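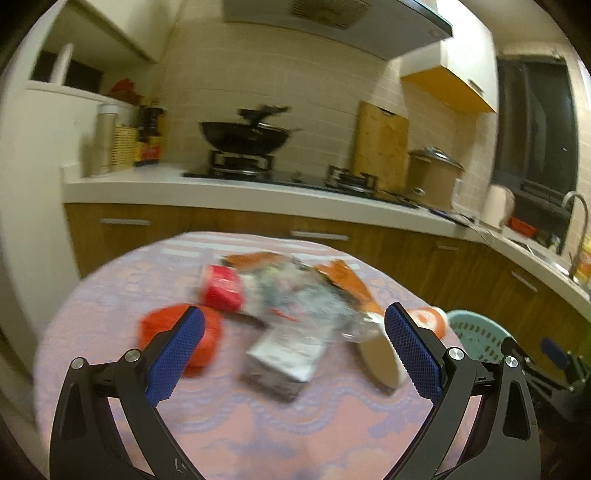 3.2 The kitchen table as a place of sorting

In the homes we visited for the Drimerley study, the kitchen table had two duties. It was the place for meals, and it was also the place where shopping, leftovers and empty packages came together before they were moved elsewhere. We recorded 976 table items in July, and 153 of them were packages which the residents had not yet decided to keep or throw away.

We use the word "heap" for packages that lie against each other so that one cannot be lifted without moving the next. Soft plastic makes most of the difficulty. It opens again after it is crumpled, it hides small boxes and cups, and it takes more room than its weight suggests. Residents often told us that they clear the hard things first and leave the wrappers for the end — a habit that we also found in the earlier Rikport interviews.

Fresh vegetables follow another path. They have no fixed place on the table, and in our notes they were usually handled before the packages near them. Figure 4 gives a case of this kind: a bunch of leafy greens is held up diagonally, with the cut stem end to the upper right, while a shiny orange package and a few other items rest on the patterned cloth behind it.

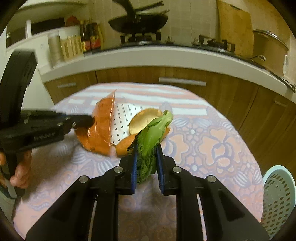

Figure 4. Leafy green vegetable held over a table with a patterned cloth.

3.3 Coding of the items

Each item received one code for material and one code for state (whole, opened, empty, unclear). The list of materials has nine entries and was taken from the Etim scheme with small changes. When a package could not be seen completely, we coded its state as unclear, even if the resident remembered it well. A tablecloth was coded as part of the table — it was never counted as an item.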